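1/ The new Gamage photobook is 34 close-ups of doorstops, sold as "a joyful rethink of the everyday". I've been through it twice. It's doorstops.

2/ Limited to 500 copies, says the sticker. The back page says 700. I asked the shop in Limdale which was right and got a shrug.

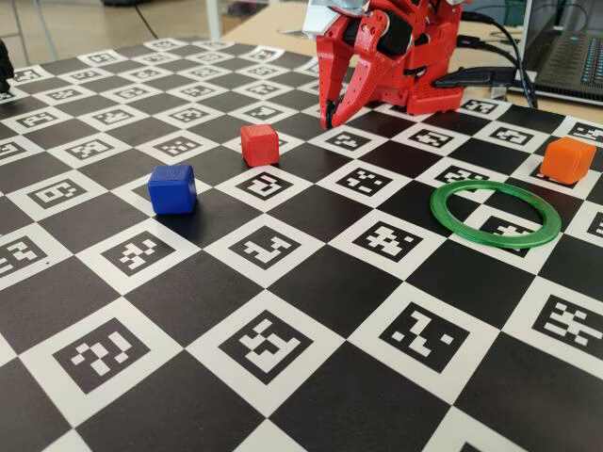
Zawadi Okoth: mine's numbered 1187, so good luck with either of those.

3/ Well, there goes the "limited" bit. I'd still like to hear it from the publisher, who hasn't answered since Thursday.

4/ The essay by Ryan Kershaw runs to nine pages and mentions doorstops once. The rest is his holiday in Ustska. Nice holiday, by the sound of it. 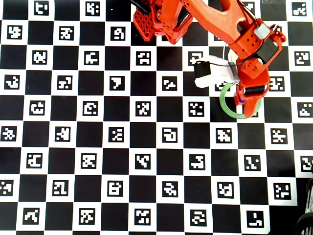 5/ To be fair, the printing is good and the felt mouse on page 12 made me laugh. One laugh is thin going at that price.

6/ A follow-up on draught excluders is promised for December, with a show in Zandstead. "By popular demand", apparently. Whose? I'll borrow it from the library if they get one.

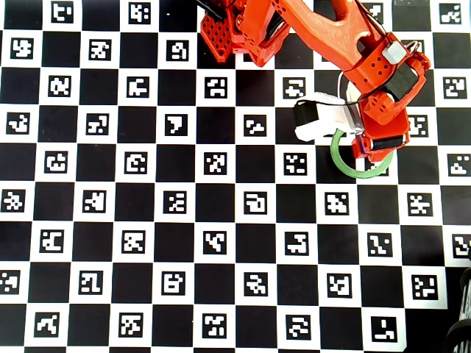 *Orange-red arm over a checkerboard, green ring at its end.*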